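How a Food Pantry Works

Some families do not have enough money for all the food they need. A food pantry helps them. It is a room with many shelves, like a small shop, but the people do not pay.

Where does the food come from?

Food comes from many places. Farmers give carrots and apples which are too small or too crooked for the supermarket. They taste the same! Bakeries give bread in the evening. In December many schools collect cans also. The pantry in Julton received 258 cans from one school.

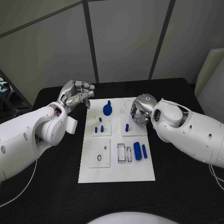
Who checks the food?

Before the food goes on the shelf, a person must look at it. Primo Valentini works in the Julton pantry, and he taught us his rules:

1. Read the date on the package.
2. Look if the can has a deep dent or a hole. A bad can goes in the trash.
3. Put the older food in front, so it is taken first.

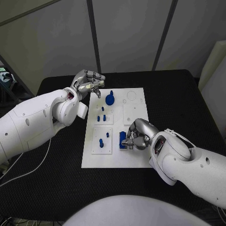
What is in a good food bag?

A good bag has different kinds of food. There should be beans, eggs or fish to build the muscles. There should be rice or bread for energy, and vegetables and fruit so the body stays healthy. In Julton a family can choose 15 things on each visit.

Can children help?

Yes. Ask at home which food you can give. Choose something you also like to eat. You can draw a card with an easy recipe, for example bean soup, and put it together with the can.

New word

Pantry: a place where food is kept.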